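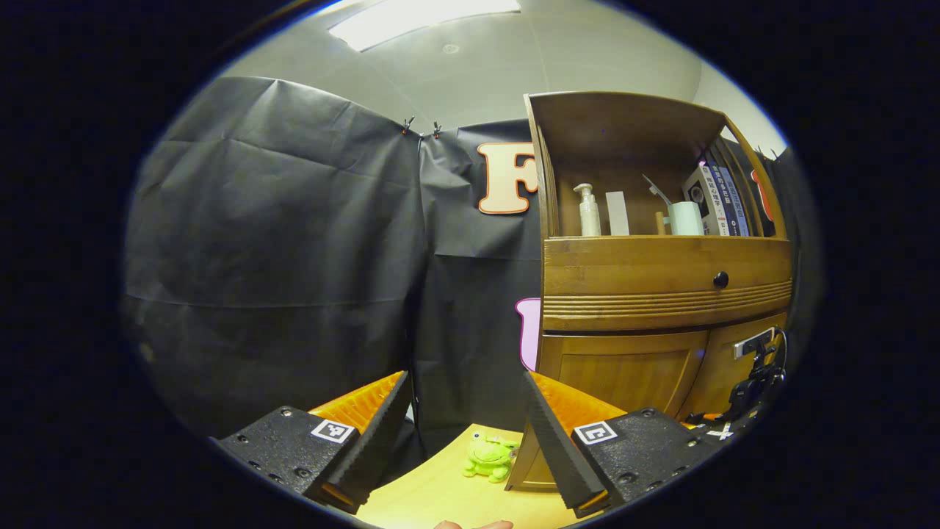
Vol. 14, No. 5, p. 383

**Figure 3.** View from the gripper tool with the fingers open. A green plush frog sits between them on the tabletop, beside a light wooden block. The orange pads line the inner edges of the fingers.

### 4.2 Slipping pads and the missed grasps

We had been rather pleased with ourselves until October, when the policy trained on the Denddale recordings began closing its fingers on nothing. It would come down nicely over the soft toy, pause as it ought to, and then squeeze a little to one side and lift away with great confidence. Of 89 attempts, 14 ended this way, and we spent longer than we would like to admit blaming the network.

It was Xiuying Han who suggested we leave the training code alone for an afternoon and look at the fingers themselves. The ridged orange pads (Figure 3) are held on with adhesive, and on one tool the left pad had crept along its backing after a long Friday of recording. The marker on the face of each finger tells us the opening width, but it is fixed to the finger and knows nothing at all about the pad. Our logs therefore looked perfectly healthy the whole time, while the surface doing the gripping had moved by around 5 mm.

Soft objects made matters worse. A plush toy gives way and forgives a crooked pad in a person's hand, so the demonstrations went through without complaint, and Jianhua Yu, who recorded most of them, remembers only that the tool felt "a bit lazy" that day. A wooden block placed close by, as in the figure, leaves much less room for that kind of correction on the robot.

We have since pinned the pads at both ends and check them against a scribed line before each session. The affected recordings were set aside and the policy was trained again without them - the results in Section 5 all come from this second model.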